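Chapter 2
Teaching by Hand

When I took over the after-hours robotics club at Stosley, I assumed the hard part would be the code. I'd packed my bag with printed notes on motion planning and I was rather proud of them. Then Myfanwy Mostyn, who was in her first year and had never written a program in her life, picked up a pair of grippers and started moving things about on a table, and I put the notes back in my bag. They came out again in January, but we'll get to that in Chapter 5.

What we were doing has a grand name, learning from demonstration, and a very plain idea underneath it. You do the job yourself, holding the same sort of fingers the robot will have. You do it again. You do it a great many more times, and a computer looks for the pattern in what you did. Our first project, which the club named Hiltow after a long argument, ended up with 1265 demonstrations, and I reckon I threw out roughly 800 of them! 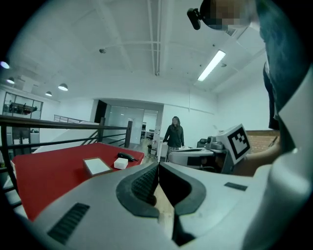
So why throw so many away? Mostly because people are clever and can't help it. We nudge a box straight with a knuckle, we change our minds halfway, we reach over one thing to get at another (I'm dreadful for this). A person watching would understand at once. A program has only the record of where the fingers went and how far they were open, and it will copy your dithering as faithfully as your good ideas.

Ilse Oltmanns, who kept our log that term, wrote the same three words next to run after run: "Make up mind." I've pinned that page above my desk. By run 13 she had stopped writing the words out and was just putting MUM, and that's still what the club calls a spoilt demonstration.

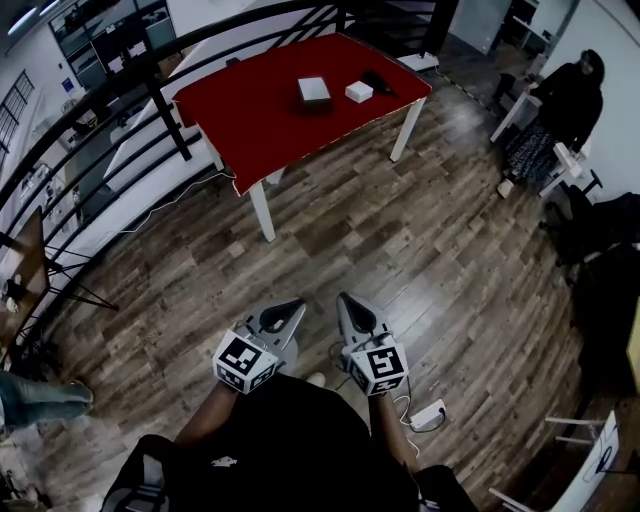 Seraina Camenzind
Club leader and co-author

Before we go any further, I'd like you to try something with no equipment at all. Take a pair of kitchen tongs and a small box. Put the box down, pick it up with the tongs, and set it down a hand's width to the left. Now do it again, slowly, and say out loud every choice you make: where you grip, how hard you squeeze, when you let go. It's much longer than you'd think, isn't it? Write the list down and keep it somewhere safe, as we'll be using it in section 2.1 to plan your first set of demonstrations.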